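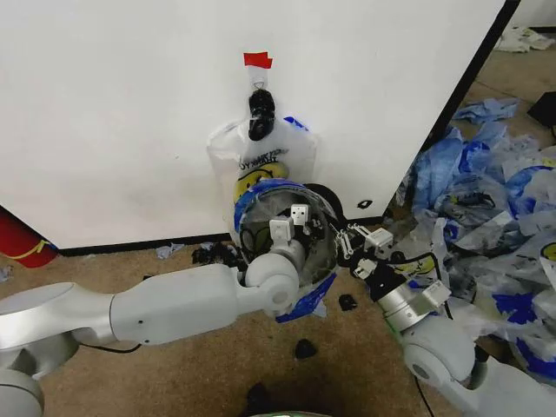 Prevbridge Opens Its Winter Swap Room, and I'd Love for You to Come

PREVBRIDGE, Nov 22, 2023 - I run the Prevbridge Swap Room, and I get to write our press releases too, so please forgive me if this one sounds excited. We're opening for the winter in the old Levier shoe store on Vasiliauskas Street, and it's so much bigger than our last place!

If you haven't been before, it's pretty simple. You bring clean clothes, books, toys or kitchen things you're done with, and you take home whatever you like. No money changes hands. Our summer swap in August moved 3180 items (my knees still remember it), and I'm hoping we beat that by spring.

Doors open at 4 p.m. and we go until 8. You can bring up to 14 items per visit, and they'll fit fine in whatever plastic grocery bag you've got at home. Please leave the big furniture where it is, we just don't have the floor space. Coats are what we need most, kids' sizes especially.

Trunano Bakery is sending over 100 cinnamon rolls for opening night, so come early if you want one - I plan to.

Parking is free behind the building, and the side door has a ramp.

Press contact: Prevbridge Swap Room front desk, Vasiliauskas Street. Reporters are welcome to stop by any time we're open, and yes, you can swap too.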